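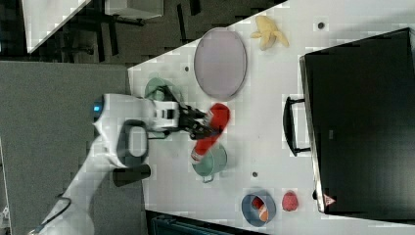 *The red piece over the green pot, in our kitchen set test.*

For two months now I have been using the Castska arm with its toy kitchen kit, and several people wrote to ask me if it is worth the money. I paid 1518 dollars for the arm, the two-finger gripper and the software license. The toy food and the dishes I bought separately, so please add this to your budget.

Setup took me one evening. The manual is translated well, but page 8 has the wrong order for the calibration steps, and I lost much time before Mingxuan Ye told me to do the wrist first. After this correction the arm found its zero position every time.

What I like most is the teaching mode. You hold the arm, you guide it by hand, and it remembers the path. The motion is smooth and the blue light on the joint is easy to notice from across the room.

The gripper I like less. With the strawberry I had to lower the force four times until I was satisfied, and the menu for this setting is hidden too deep. The banana is a different problem, its shape is awkward and I still don't have a good grasp for it.

Rosalba Lo Presti has the Jimstead kit, which is cheaper, and she says the support answers faster. Castska needed two weeks to reply to my question about a spare cable. I will keep mine, but I would wait for the next software version before buying a second one.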